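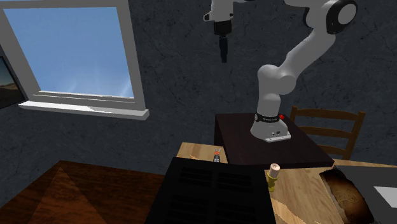 A window and a bit of blue sky.

Stop skipping leg day. Or fine, skip it, but then quit telling me you train "full body."

I joined Muno in March. Small gym, bad music, good people. Two squat racks. Both free, nearly every evening. Meanwhile there's a line for the cable machine and guys curling in the walkway. Same thing at the Ukstead place before that. I don't get it.

Legs are half of you. Bigger muscles, harder work, and yes it hurts going down stairs the next day. So what. You get used to it. Took me 7 weeks before I stopped dreading squats and I'm not a tough person, ask anyone who's seen me do a plank.

And please, the leg press does not count as the whole workout. I watched a guy load 345 on it, move the sled maybe three inches, get up and take a drink like he'd won something. Take half of it off. Go down properly. Knees bent, back flat on the pad, slow. Nobody is grading the plates.

My view, for what its worth: two leg sessions a week, short ones. Squats or split squats, something for the hamstrings, calves if there's time. Done in forty minutes. No gym? Do it at home. Lunges across the living room, step-ups on a solid step, a backpack full of books. Boring? Sure. Brushing your teeth is boring too.

The programs don't help. The free Pustard plan everybody at my gym prints out has chest, arms, chest again, then legs stuck on the end as "optional." Optional! Of course people drop it. Put legs first in the week, when your fresh, and see who still has an excuse.

I'll get emails about runners and cyclists. Yes, running uses your legs. It's still not the same as getting strong. I ran for years and couldn't do one decent split squat on either side.

Anyway. Racks are open. Go use one.

Ekanayake, 2024-07-26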